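Eltier Support -- Ticket history
Subject: Booking calendar shows wrong collection times, breakfast orders doubled
Product: Eltier Bookings, hosted plan
Account: Larstead Rooms
Priority: Normal
Status: Closed

Customer, Monday 08.15
We take breakfast orders through the booking calendar. Guests pick a time the night before and the kitchen prints the list at six. This morning every order was printed an hour late, and the orders for the ground floor were printed twice. The times look right on the guest's own confirmation email. They are only wrong on the kitchen printout and on the tablet. We haven't changed any settings.

Support, 09.02
Thank you for getting in touch. Please send us the following:
The time zone shown under Settings, Site, Region
The time zone shown on the tablet itself
The name of any outside calendar linked to the account
Whether the doubled orders have the same order number or different ones

Customer, 09.40
Site region is London. Tablet is London. There is one linked calendar, called Divine, which is the name of our breakfast room. The doubled orders have different numbers. The second of each pair ends in -B.

Support, 10.11
The -B ending means the order came back in through the linked calendar and was saved as a new booking. The calendar is probably set to both send and receive. Please open Linked Calendars, choose Divine, and tell us what is shown next to Direction and Feed Zone. You have two resources with similar names.

Customer, 10.38
Direction says Two way. Feed Zone is blank. The drinks table:

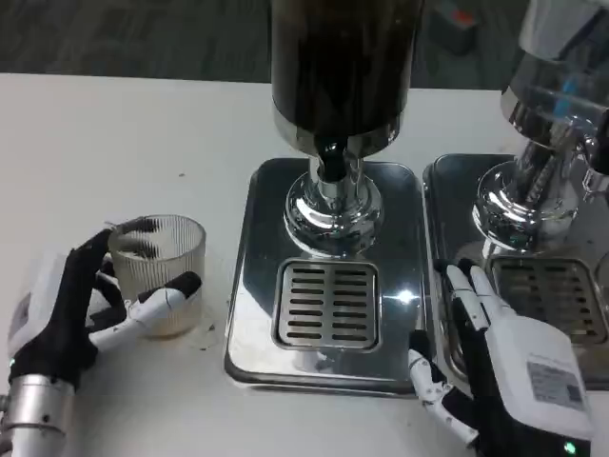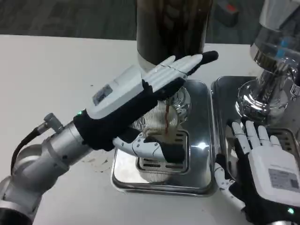
The other one is Divine Upstairs, which we stopped using in December but never deleted. It still has 28 old bookings in it.

Support, 11.20
That explains the first half. Both resources are reading from the same feed address. Ground floor orders go out from Divine, are picked up by Divine Upstairs, and are then printed because both are assigned to the kitchen printer.

The hour's difference is separate. When Feed Zone is blank, the printout uses the zone of the feed's host and ignores the site region. Confirmation emails don't use the feed at all, so they stayed correct.

Please try these in order:
1. Set Divine to Send only.
2. Set Feed Zone to London and save.
3. Archive Divine Upstairs. Do not delete it yet, or the old bookings go with it.
4. Log out of the tablet and back in.

Customer, 12.05
Steps 1, 2 and 4 done. Step 3 gives an error: "Resource has pending items (40)". I can only see 28 bookings on the screen.

Support, 12.31
The other 12 are -B copies with a status of Hidden. Tick Show hidden at the bottom of the list, select those 12 and choose Discard. Then mark the 28 old ones as Complete and archive again.

Customer, 13.10
Found them. Archived now -- no error this time. I printed a test list and the times are right, one line for each order. The tablet still shows the old list though.

Support, 13.26
The tablet keeps a saved copy. Go to Tablet, Storage, Clear saved lists. It will ask for the PIN.

Customer, 13.44
Cleared. The tablet matches the printout. Please leave the ticket open until tomorrow's list has gone through.

Customer, next day, 07.05
Printed at six, all correct, no doubles. You can close it.

Support, 09.00
Closed. Feed Zone being blank by default has been passed to the calendar team.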